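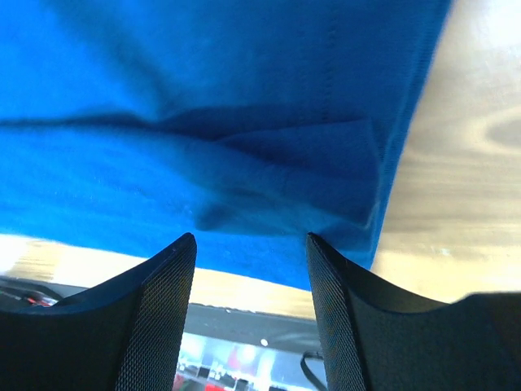
Blue cloth, folded.

The Zarkstead Correction

The tide gauge at Zarkstead had been reading 12 millimeters high since November, and Henrike Ruppert was sent to find out why. She took the early ferry with one case of tools and a copy of the station log, which ran to 391 pages.

The gauge sat in a concrete well at the end of the harbor wall. It consisted of a float, a steel tape, a counterweight and a drum. An electronic sensor had been added later and agreed with the drum to within one millimeter. Both were wrong by the same amount, so the fault was either in the float or in the ground.

She checked the float first. It was sound. She cleaned the intake pipe, measured the tape against her own and entered the result. Then she carried the level up the hill to the benchmark, a brass bolt set in the chapel step, and worked back down to the well in short sights. The difference in height matched the figure from the original survey.

"So the wall hasn't moved," said Till Harms, who kept the station and had held the staff for her all morning.

"The wall hasn't moved relative to the chapel."

He considered this. "And the chapel?"

"That would need a second benchmark."

There was one at Trulcombe, across the inlet. They crossed after lunch in Harms's boat. The bolt was under a bramble, and it took most of an hour to clear it. By then the light was poor, and she ran the sights twice. The first closing error was too large. The second was acceptable - she wrote both down.

In the evening she did the arithmetic at his kitchen table. Zarkstead had sunk 12 millimeters against Trulcombe, wall and chapel together. The gauge was correct. The sea stood higher on it for the reason that the gauge stood lower.

Harms read the sheet through and turned it over, though the back was blank.

"My father took the readings for 36 years," he said. "He always said it was a steady place."

"It may have been, for him."

"What do you put in the log?"

"Instrument in order. Datum under review."

He got up and filled the kettle. Through the window she could see the lamp on the harbor wall and the row of houses below the chapel, seven of them, three with lights on. She wrote to Jui-lin Chow at the office to request a full survey, and gave her opinion that it should not wait for spring.

Before bed Harms went out to take the nine o'clock reading. The sensor took it too, but he had never stopped. She heard him come back, wipe his boots and sit down with the log. He wrote the figure in ink and left the column beside it empty.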